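Work Notes > Equipment > Visits

Print this page | E-mail this to a friend

An afternoon at the Mokoena open day, with my budget sheet in my bag

We do laundry and repairs for work uniforms, mostly tees and aprons, and every spring I get to stand up and ask for money for something. This year it's a robot arm for the sorting and folding end, or at least the beginning of one, so when Mokoena opened up their workshop for a visitors' day in July I signed up for two places before the owner could say no. Debashish Jayawardena came with me (he runs our floor and would be the one living with the thing) and we shared the driving, which meant we also shared a truly bad gas station burrito.

Mokoena doesn't build arms. They put together whole setups for small shops from parts other people make, and then they come and get it working, and then they bill you for coming and getting it working. I say that with affection! It was the first time anyone had handed me a price list that had the visits on it as a separate line.

Coffee was out at 10 and the talks started late. Wian Zwane did the first one, on what he called the quiet costs, and I filled two pages. I had gone in with a number in my head for the arm and a smaller number for "bits." The bits were the trouble. Fingers, spare fingers, wrist camera, cables, the table, the guarding, the lighting, a person's time to show it the work over and over until it gets the idea. He reckoned a shop our size should plan on over 300 practice runs for each kind of garment before even thinking about leaving it on for a shift. The bench in the back had done 251 on one job and they were still adding to the pile.

Debashish asked who pays for those hours. Wian laughed and said you do — either on our invoice or on your payroll. Debashish wrote that down and underlined it so hard he went through the paper.

Then there was the product part, which I'd been looking forward to and which went on too long. The two control packages they offer are Ferkitik and Trarnum. Ferkitik is the cheaper one to buy but it's a yearly license, and Trarnum costs more up front and then you own it, with updates for 4 years. I did the sums on the back of the program and they cross over in year three for us. If you only want to try the idea out, Ferkitik looks fine to me. If your boss is like mine and hates anything that renews, you already know.

Mbali Moodley walked our group around after lunch. She's the one who sets up the jobs, and she was very patient with a man from a bakery who wanted to know if it could do dough. (It could not, at least on that day, with those fingers.) She let us hang around the cloth bench for as long as we liked, and I could have stayed there until closing.
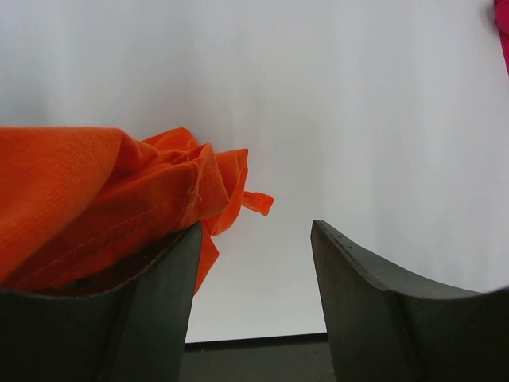
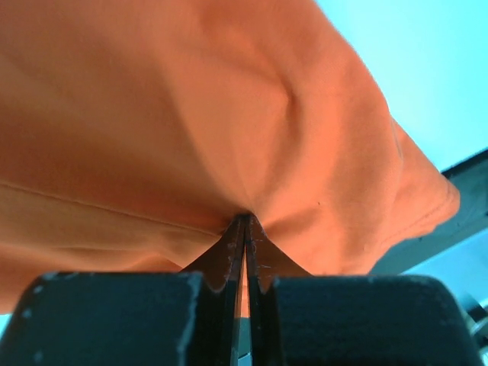
My biggest change to the budget is the line for spares, which started out as one extra pair of fingers and is now a proper amount of money. Mbali's advice was to treat them like shoes, and after a good look at the scuffs on the dark fingers at the cloth bench I can see her point. I'd also had cloth down as a free item, because we have bins of retired shirts, and I still think that's right, but I've added a few hours for sorting out a decent mix. Seams, hems and frayed threads are exactly what comes through our door, and I want the practice pile to look like our real pile. Bright orange would suit us too, as half our road crew customers wear it.

The other thing I moved was the table. I had us using the old cutting table to save money and Debashish talked me out of it in the parking lot. It wobbles. It has always wobbled.

Vilém Gajdoš, who came over from Gesov for the day to talk about financing, gave us a lease sheet to take home. The monthly figure was friendlier than I expected but it leaves out training visits, so read yours closely if you pick one up. I've e-mailed him to ask whether fingers and cables can go in the lease or have to be bought outright. No answer yet.

So the ask has gone from one big purchase to two stages. Stage one is a single arm, a new table, Ferkitik for a year, spares, and one training visit, with Debashish off the floor two mornings a week. Stage two waits until we know how stage one went. Oratile Maluleke in our office is turning my scribbles into a spreadsheet and has already found a shipping charge I'd put in twice — thank you, Oratile!

If you're going to the next one, wear flat shoes and bring your own garments, as they were happy to talk about other people's bags of laundry. Parking is behind the building, through the second gate.

This site uses cookies to remember your settings. Accept | Read more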